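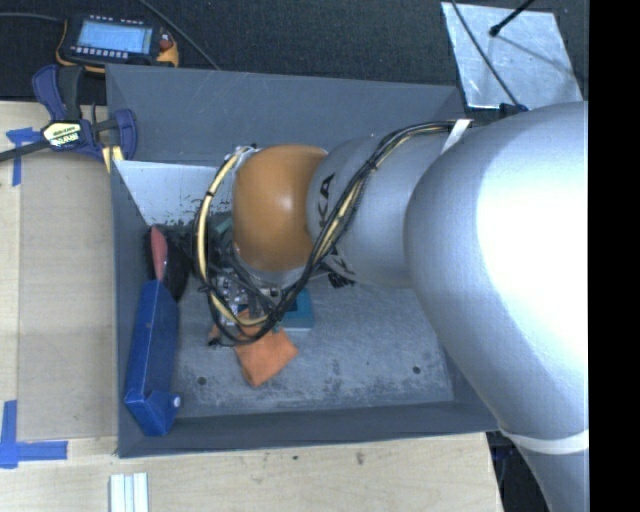

Do you rinse sauerkraut before cooking it?
Only if it tastes too salty straight from the jar, and then just a quick splash in a colander.

On a May evening, a list member wrote:
> I bought the big Grunholm jar and my soup came out so sour the kids
> wouldn't touch it. Can I save the other half? I hate tossing food.

Oh, please don't toss it! I've been making kraut soup for 20 years and mine still comes out too sharp now and then. I grate in 2 carrots and let it simmer low for nearly an hour (lid on, or the whole house smells like it). A spoonful of brown sugar helps too, but taste first. My mother-in-law swears by a peeled potato in the pot, and I've never noticed any difference, though I do like eating the potato.

Has anyone tried the Dumska brand? My store just started carrying it next to the pickles and I'm curious if it's milder.

Off to stir my pot,
Soup Lady in Ohio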